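# 第四章　股权怎么分：朋友、点子和一张算不清的账

创业的故事，开头往往很省事：有人请人帮个忙，帮着帮着，帮出一家公司。报纸喜欢这样的开头，读者也喜欢，因为它暗示财富是路过时顺手捡的。教科书不太喜欢，原因很俗气：帮忙的人和被帮忙的人，后来总要坐下来谈一件事，这家公司到底算谁的。

前三章讲了怎样识别机会、怎样验证需求、怎样估算启动资金。读到这里的同学，多半已经有了一个点子、一份表格，以及一种危险的自信。本章要处理的问题比这些都早，却常常被拖到最后：创始人之间的股权分配。它难在算术之外的地方。两个人分一百个点，小学三年级就能分；两个认识多年的人分一百个点，读完商学院也未必分得好。

## 学习目标

学完本章，你应当能够：

- 说明股权、表决权与分红权的区别，并且在饭桌上也能说清楚；
- 比较平均分配与差额分配各自的代价；
- 读懂一份基本的股权成熟条款；
- 判断“以后再说”这四个字在什么时候开始变贵。

## 开篇案例：Fedano 的两位创始人

Fedano 是一家替小餐馆管理食材订货的软件公司。创办时有 2 位创始人，一位写程序，一位跑客户，二人是大学室友，合租过一套暖气时有时无的房子，自认为已经经受过人生的主要考验。

公司注册那天，窗口的工作人员问持股比例怎么填。二人对视一眼，填了各百分之五十。整个讨论用时不到一次叫号。后来他们在不同场合都说过，那是公司历史上效率最高的一次会议。

头一年相安无事。公司没有利润，也就没有什么可争的；贫穷在维护合伙关系方面的作用，历来被低估。程序员白天上班，晚上写代码，跑客户的那位则已经辞职，每天在后厨门口等人。厨房里的人下午才有空说话，所以他的销售时间集中在两顿饭之间，地点集中在泔水桶旁边。

到第二年，第一笔像样的合同来了。客户是连锁快餐企业 Janumeck，愿意在全部门店试用订货系统，条件是 Fedano 必须有一位全职的技术负责人。程序员这时面临一个选择：辞去稳定的工作，或者请一个人来替自己。他选了后者，并且认为自己的股份不应因此变动，理由是最初的代码是他写的。跑客户的那位认为应当变动，理由是最初的代码已经被客户骂得重写过两遍。

双方都有道理，双方都有百分之五十。股东会开了 4 次，每次都以一比一告终。第三次会议的纪要只有一行字：“同上次。”
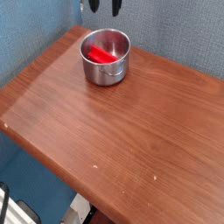

图 4-1　木纹桌面上的不锈钢小锅

真正让事情难办的，是当初什么都没有写。没有人约定过什么叫“投入”，没有人约定过中途转为兼职怎么处理，也没有人约定过僵局由谁来打破。章程是从网上下载的模板，其中关于争议解决的部分，写的是“由双方友好协商”。到这个阶段，双方的友好存量已经不多了。

Janumeck 等了一阵，在 March 季度的供应商评审里把 Fedano 换成了另一家。评审意见措辞客气，说希望未来有机会合作。商业信函里的“未来”，一般指信件寄出之后的全部时间。

## 4.1 平均分配为什么这么受欢迎

平均分配的好处非常明显：它不需要解释。谁都不必当面说“我觉得我比你值钱”，也不必听对方说同样的话。对刚开始合作的人来说，这种沉默很舒服，舒服到常被误认为是信任。

平均分配也并非一定出错。如果各方投入的时间、资金和承担的风险确实相近，并且事先写好了僵局处理办法，对半分可以运转得很好。问题出在许多团队选择它时并没有比较过上述任何一项，只是因为表格里有个空格要填。

差额分配则要求各方把贡献摆到桌面上来谈。常见的考量包括：

1. **资金投入。** 最容易计量，因此也最容易被高估。拿出启动资金的一方往往希望这笔钱在股权表上永远发光。
2. **时间投入。** 全职与兼职的差别很大。兼职创始人普遍相信自己的晚上格外高效，这一点很难查证。
3. **点子。** 在所有贡献里最受本人重视，最不受投资人重视。
4. **后续责任。** 谁签个人担保，谁管员工，谁在半夜接客户的电话。这一项在第一天几乎没人提，到第二年几乎人人都提。

需要注意的是，上述四项里，前三项主要描述过去，第四项描述将来。公司绝大部分的价值要靠将来的工作产生，而创始人分股权时，谈的却大多是过去。Fedano 的程序员和销售员争的正是这件事：一个拿着从前的功劳，一个拿着眼下的辛苦，两种货币之间没有挂牌汇率。

## 4.2 成熟条款：给婚礼准备的离婚协议

所谓股权成熟，是指创始人名下的股份并非一次到手，而是随服务年限逐步归属。常见的安排以 4 年为期，满一年归属四分之一，其后按月归属。中途离开的人带走已经成熟的部分，其余由公司或其他股东按约定价格收回。具体做法需要结合当地公司法和章程来设计，不同法域差别不小，动笔之前应当请律师看过。

很多人初次听到这一条会觉得不吉利，认为刚开张就谈散伙。这种反应可以理解，也很花钱。成熟条款保护的首先是留下来的人：如果合伙人在第六个月去了海边开民宿，公司不必在此后若干年里替他的民宿提供精神上和财务上的支持。

我们来看一个数字简单的情形。设备租赁公司 Atar 设立时共发行 1000 股，2 位创始人各持 500 股，约定 4 年成熟。其中一位在满 2 年时离开，那么：

- 已成熟股份为 250 股，归本人所有；
- 未成熟股份为 250 股，由公司收回并注销；
- 注销后公司总股数为 750 股，离开者持有三分之一，留任者持有三分之二。

留任者的 500 股在表上没有变，但未成熟的那一半仍要继续干下去才算真正到手。初学者经常在这里算错，把收回的股份直接加到留任者名下。是注销、转让还是放入员工激励池，结果各不相同，条款里必须写明。

Atar 的条款还多写了一句：任何一位创始人由全职转为兼职，成熟速度减半。这句话在起草时被嫌啰唆，差点删掉。把它放到 Fedano 的案例里，能省下至少三次股东会。

## 4.3 “以后再说”的价格

推迟谈股权，费用并不会立刻出现在账上。它通常在以下几种时候一并结算：第一次融资、第一份大合同、第一位创始人结婚，以及第一次有人提出要买下公司。

咨询公司 Chung 给初创团队做辅导时有一条内部规矩：不看商业计划书，先看股东协议。没有协议的团队，先回去写，写完再来。这条规矩替 Chung 筛掉了不少客户，其中有些团队在写协议的过程中就解散了。按照 Chung 的看法，这也算辅导的一种成果，而且收费最低。

同一家公司还要求每位创始人单独写下三个数字：自己应得的比例、对方应得的比例、自己能接受的最低比例。三张纸同时翻开。如果各人给自己写的比例加起来超过百分之百，就先不要谈产品。实践中，加起来正好等于百分之百的情况很少见，遇到了，反而要问一问他们是不是提前对过答案。

## 关键术语

**股权成熟（vesting）：** 股份按服务时间或业绩条件逐步归属持有人的安排。

**悬崖期（cliff）：** 股份开始归属之前必须服务满的期限。期限内离开者一股不得，名字因此起得相当诚实。

**僵局（deadlock）：** 股东或董事之间票数相持，无法形成有效决议的状态。

**稀释（dilution）：** 因公司增发股份，原股东持股比例下降。比例下降不一定意味着价值下降，但向家人解释时最好先说后半句。

## 课前思考

1. 假设你是 Fedano 的外部顾问，在第一次股东会之前受邀介入。请起草一条不超过一百字的僵局处理条款，并说明哪一方更可能反对。
2. Atar 的创始人若在满一年前一天离开，按本章所述的常见安排，他能带走多少股？请从留任者和离开者两个角度各写一段意见，语气保持礼貌。
3. 找一位你愿意与之共同创业的同学，按照 Chung 的办法各自写下三个数字。翻开之后，把结果带到课上讨论。如果结果不便带到课上，请带上你们各自的解释。

下一节从股东协议的基本结构讲起，请先备好一份空白协议，并确认它的争议解决条款里不止有“友好协商”四个字。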